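Home & Shop Automation Forum > General > Can any of these things do a chore yet?

Thread started August 2, 2018

drawerslide36
My brother-in-law sent me another one of those "robots will do your housework by Christmas" articles and I'd like a reality check from people who work near this stuff. I run a small cabinet shop (five of us) and we've got a Merkon panel feeder that I love, but it does one thing. It picks up a sheet, it puts down a sheet. If the sheet is crooked it sits there and beeps until I walk over.

So is there anything out there that can do a plain boring chore? Unload a dishwasher, put the clamps back on the rack, find me a 3/4 bit in a drawer. I don't care if it's slow.

pennyloaf
Vacuum and mop, and that's the list. Mine eats socks but I'd never give it up.

tilt_and_pour
I'd add lawns to that. But yeah, anything with hands, no. We had a demo at work in July from a Waltley dealer, a nice arm on a cart, and it wiped a table beautifully. Then somebody moved the cart over a little and it wiped the air next to the table. The sales guy laughed, so I guess he'd seen it before.

gradschool_forever
Going to push back a bit. What you saw was a programmed path, and yes, those are dumb. The learning side is moving a lot faster than people think. I spend my days on drawers and doors, mostly in simulation, and it's a real chore broken down to its smallest piece. You can't put away silverware if you can't open the drawer. Here's one of my setups, arm in front of a two-drawer cabinet:
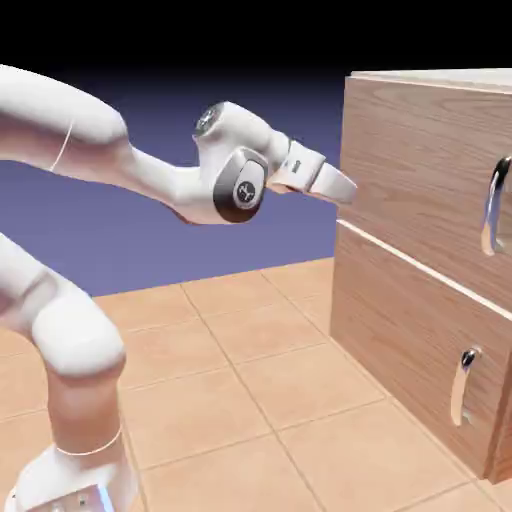 Fingers pointed at the top drawer. Both pulls are the curved chrome kind.

The arm has to work out where the handle is, get its fingers behind it, and then pull in the direction the drawer wants to go. My current policy gets the drawer open in 69 percent of tries, with the cabinet position shuffled every time. In the spring I was at 30. Nobody hand-coded a path for that.

drawerslide36
OK that's cool, I mean it. But 69 percent on a drawer that isn't real? I build drawers for a living. Real ones swell up in August, the slides get sawdust in them, and somebody always overloads the bottom one with router bits. What happens when it sticks?

gradschool_forever
It fails, mostly. It pulls at an angle and slips off. You can randomize friction and we do, but sticky drawers are ugly to model. Fair point.

tilt_and_pour
Also that's a bow handle with plenty of room behind it. My kitchen has finger grooves routed in the top edge of the drawer front and no handle at all. Houseguests can't figure it out.

pennyloaf
Lol same, my mother still tugs on the fake drawer under my sink.

oldmillwright
36 years in maintenance here. The question I always ask is who fixes it when it quits. We have two Nustura palletizers that run all night and they're great, because everything they touch is the same box. The day you send me mixed boxes I want a person. A kitchen is all mixed boxes.

gradschool_forever
I don't disagree about today! I just think "a kitchen is too messy" is a reason it's hard and people keep hearing it as a reason it'll never happen. Ask me again in a few years.

oldmillwright
I've been told a few years since I had hair.

drawerslide36
Has anybody here used the Ó Conaill cart that hauls parts between stations? No arm, it just follows a line on the floor. They're asking for 20 percent down and I could see it saving my guys a lot of walking.

tilt_and_pour
We have one. It's good - keep the tape clean or it wanders off. Ours spent a lunch break parked against the paint booth door. I'd still buy it again before I'd buy anything with fingers.

drawerslide36
Good enough for me, I'll call them in the morning. And gradschool, if you ever want a real drawer that sticks, I have a whole pile of them out back. You pay shipping.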